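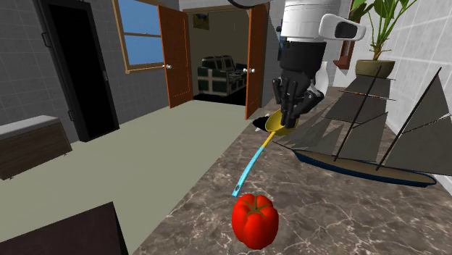

Warum gilt in Petberg wieder eine Warnung für das Wasser der Marwat?
Der Wasserverband hat seine eigene Entwarnung vom Februar zurückgenommen, nachdem das Labor auf höhere Messwerte hingewiesen hatte.

Petberg – Der Wasserverband Marwat rät seit heute Morgen wieder davon ab, Wasser aus dem Fluss zum Gießen oder als Viehtränke zu verwenden. Betroffen ist der Abschnitt zwischen dem Wehr in Petberg und der Straßenbrücke bei Dinbridge. Das Trinkwasser stammt aus Tiefbrunnen und ist nach Angaben des Verbands nicht belastet.

Im Februar hatte der Verband mitgeteilt, die Nitratwerte im Fluss seien unauffällig, eine Warnung sei nicht länger nötig. Die Mitteilung stützte sich auf Proben vom oberen Ende des Abschnitts. Zwei weitere Proben, die das Labor Prellik unterhalb der Kläranlage genommen hatte, kamen darin nicht vor. Beide lagen über dem Wert, ab dem der Verband nach seinen eigenen Regeln warnen muss.

Das Labor hatte die Ergebnisse vor der Entwarnung übermittelt und nach deren Veröffentlichung schriftlich um eine Korrektur gebeten. Das geht aus Unterlagen hervor, die der Verband am Vormittag auf seine Internetseite gestellt hat. Eine Antwort auf das Schreiben findet sich darin nicht. Der Umfang der Unterlagen beträgt 902 Seiten, ein Teil davon ist geschwärzt.

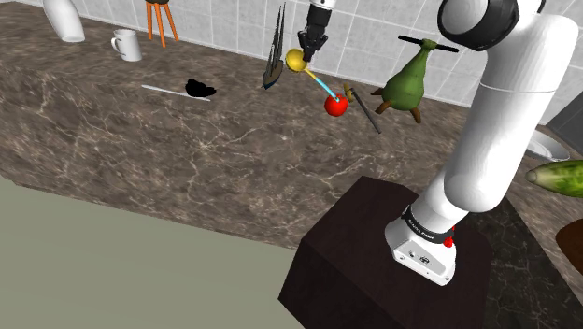 Roboterarm neben einer Arbeitsplatte aus braunem Marmor, Computergrafik

Der Verband erklärte, die Proben seien zunächst als vorläufig eingestuft worden. Man habe eine Wiederholung abwarten wollen. Ob jemand von außen auf die Entwarnung gedrängt hat, ließ er offen. Die Gemeinde Petberg bestreitet, Einfluss genommen zu haben. Sie hatte sich allerdings im Winter in einem Brief über die Warnung beschwert und auf Einbußen der Gärtnereien am Fluss verwiesen. Auch dieser Brief gehört zu den veröffentlichten Unterlagen.

Eine Bürgerinitiative aus Dinbridge fordert nun eine unabhängige Prüfung. Sie hat nach eigenen Angaben mehr als 2.940 Unterschriften gesammelt und will sie der Aufsichtsbehörde übergeben. Die Initiative verlangt außerdem, dass Messwerte künftig sofort online erscheinen, auch wenn sie noch als vorläufig gelten. Der Verband hält das für machbar, verweist aber auf die Kosten für ein neues Datenportal.

Woher das Nitrat kommt, ist noch ungeklärt. Infrage kommen die Kläranlage und die Felder am Südufer, auf denen im Frühjahr Gülle ausgebracht wird. Das Labor soll deshalb an zwei zusätzlichen Stellen messen – eine oberhalb des Ablaufs der Kläranlage, eine kurz vor der Brücke. Erste Ergebnisse sollen im Mai vorliegen. Bis dahin bleibt die Warnung bestehen. Hinweisschilder werden an den Zugängen zum Ufer aufgestellt, Fragen beantwortet der Verband werktags bis 16 Uhr am Telefon.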